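Kitchen Surfaces Installer (Templating and Fitting)
Gerlach Worktops, Midport
Full time, permanent
Ref. 548

Gerlach supplies and fits stone worktops to homes and small developers. We need an installer for the Midport depot, starting in September.

Duties
Measuring and templating on site. Checking cut pieces against the template before loading. Dry fitting, levelling, jointing and sealing. Fitting upstands and making good at the wall line. Completing the job sheet before leaving the property.

Requirements
At least 3 years' experience in stone or solid surface fitting. Full driving licence. Able to lift as part of a two-person team – lifting gear is supplied for larger pieces. Experience with undermount sinks is useful but not essential.

Hours and terms
Five days a week, with one Saturday in three. 12-week probation. Van, tools and workwear provided. Travel outside the Midport area is paid from the depot.
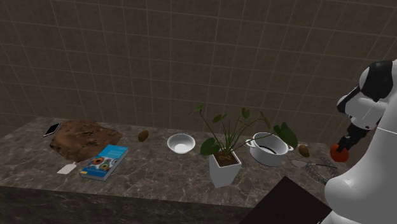
Dark veined marble worktop with large square wall tiles.

To apply
Send a CV and details of two recent jobs to the Hillonine office, quoting the reference. Shortlisted applicants will be asked to complete a paid trial day.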